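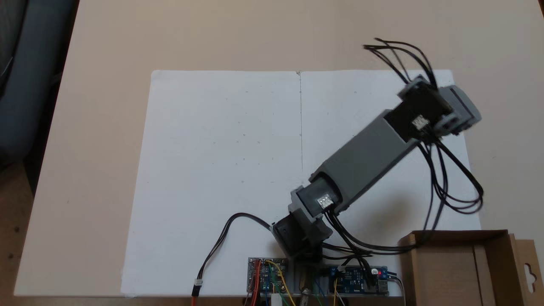 Small robot arms built from kits have long fallen outside the safety rules written for factory machines. Brallenwood, a town with 13 shared workshops, decided in May to write its own.

The result is four pages long. Ainhoa Salcedo of the Olmedo workshop wrote the first draft after reading 138 incident notes sent in by members. Few described an injury. Most were about snagged cables, stripped gears and boards that shorted out.

"People worry about the arm hitting them," Salcedo says. "The arm is slow. The wiring is what goes wrong."

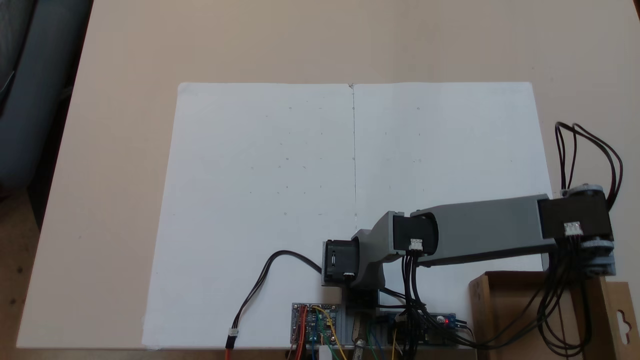 The cable section is the longest in the guide, and the one members argued over most. It asks for enough slack at each joint for a full sweep, and no more. High loops above a motor, like the black ones over the right-hand unit, should be checked through the whole range of motion before a program runs at speed. Jumper wires are allowed for testing – they have to be replaced before an arm is left on a shared bench.

Estíbaliz Tejada, who runs training at Stutora, wanted a marked work area added. Her members now mark the reach of each arm on paper and keep hands outside it while the power is on. The Naven workshop asked for 10 extra days to comment, then signed.

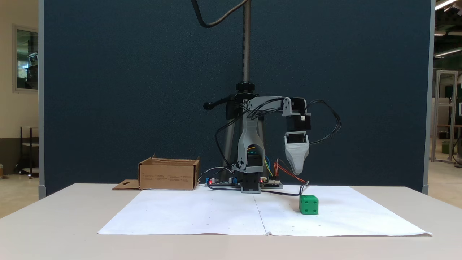

Does a hobby arm need an emergency stop?

The guide says every arm must have a switch that cuts motor power, placed where the operator can reach it without leaning over the work area. A stop button on a laptop screen does not count.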